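Section 6: Preparing the Work Surface

The Coseo laminating press may be installed on any level bench or table that meets the requirements in this section. Read the section in full before unpacking the heating unit.

6.1 Location

1. Select a bench at least 1000 mm wide and 800 mm deep. The press must not overhang the bench on any side.
2. Confirm that a grounded power outlet is within reach of the supplied cord. Extension cords and power bars are not permitted.
3. Keep the bench clear of curtains, paper stock and aerosol containers.

6.2 Cleaning and levelling

4. Wipe the surface with a lint-free cloth and a neutral cleaner. Solvent-based products will dull the colour of the front panel and must not be used near the press.
5. Allow the surface to dry completely.
6. Place a spirit level along the front edge of the bench, then along each side. Correct any slope at the bench legs. The feet of the press are not adjustable.

Inspect the surface under even lighting before proceeding. Grit left under the base plate may score the bench.

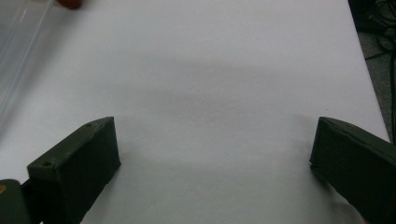

Figure 6. Smooth white surface, close view.

Note: On pale surfaces, soft shadows can be mistaken for staining. Move the lamp and inspect again before repeating step 4.

6.3 Positioning the press

7. With a second person, lift the press by the moulded grips at each end. Do not lift by the feed tray.
8. Lower the press onto the bench and leave the rear vents unobstructed.

CAUTION: Do not connect the power cord until the transit screws have been removed as described in Section 8.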